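Household Textiles, Week 6: Storing things so you can find them again

Friday, November 15, 2024

Right, these are the notes for anyone who missed the session, plus a few bits I forgot to say because we got stuck on the moth question for so long (my fault, I do love the moth question!). Bring your own sewing tin or drawer next time if you can carry it. The worse the state of it, the more use it'll be.

Where we'd got to

Last week was washing and pressing before you put anything away. If you only remember one bit of that, remember that starch and storage don't mix. Silverfish eat it, and a starched fold left for a year or two will crack along the crease. Wash it out, dry the cloth properly, and iron it again when you want to use it.

Folding against rolling

I roll anything longer than my arm and fold the rest. Table linen goes round a cardboard tube with a layer of acid-free tissue, right side out. It feels wrong, I know, but it's the lining or the back that you want to wrinkle if something has to. If you must fold, pad the fold with a sausage of tissue and refold along a different line every May, when you've got the windows open anyway.

Somebody asked about vacuum bags. I use them for spare duvets that are synthetic and for nothing else. Wool and down hate being squashed flat for months, and you'll spend half the winter trying to fluff them back up.

Labels

My own system is dull but it works. Each box gets a number, and the number goes in a notebook with what's inside and where the box lives. I started doing this when I helped clear the linen room at Prillside, where we listed 731 pieces in a fortnight and then couldn't find the christening gown. It was in with the tea towels. Write on cotton tape with a laundry pen and tack it to a corner, and please don't pin it. Pins rust, and rust is for ever.

Small things

This is the bit most of you came for, going by the groans when I mentioned button jars. Buttons, bobbins, hooks and eyes, the odd lengths of ribbon you can't throw out – they all sink to the bottom of whatever you put them in, so the trick is to keep the container shallow. I'd sooner have 12 little trays than one deep tub. Sort by what you do with a thing and let the colours fall where they like. I sorted mine by colour once and it looked gorgeous for a week, and then I needed four matching shirt buttons and had to go through every single white thing I owned.

Open sides help too. If you can see in, you won't buy a third packet of needles.

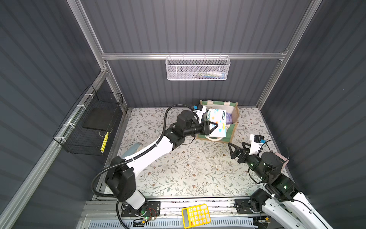 Bobbins want a bit of thought. Keep each one with its reel if you can, on a peg or with a loop of elastic through both. I've over 200 of them now, mostly left over from the Aline machine I had before this one, and the ones that fell out with their reels are just a sort of colourful gravel.

Needles go in wool felt, never in foam, which crumbles and goes sticky. Change the felt when it starts to feel damp or gritty.

For next time

Read the chapter on wardrobes and chests in the Tedesco booklet, and skip the part on camphor, we'll do that together. Try the rolling method on one thing at home, even if it's only a tea towel. If you'd like to order tissue with the group, the Triltora pack is the one to ask for, and you can put your name on the sheet by the kettle. I need it filled in before we start, please, as I'm ringing the order through at the break.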